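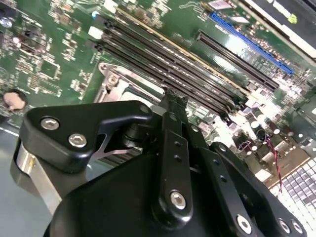
Photo: Tharushi Hettiarachchi / wrist camera, Kundine bench

I have come around, slowly and with a fair amount of grumbling, to the view that we shop for grippers all wrong. We compare grip force and stroke (the Basetti opens to 90 mm, and everybody loves that number!) and hardly ever ask how much of the job the thing hides from its own camera. Look how much black housing you get along with your motherboard, and then try seating memory in those four empty slots.

Obaidul and I spent a whole Thursday swapping between the Basetti and the slimmer Edico, and I'd take the Edico, weaker grip and all, even at 2,000 dollars more. Long, thin fingers are lovely, but a bulky body behind them eats up the view, and I would so much rather see the socket than squeeze it.

Last updated: September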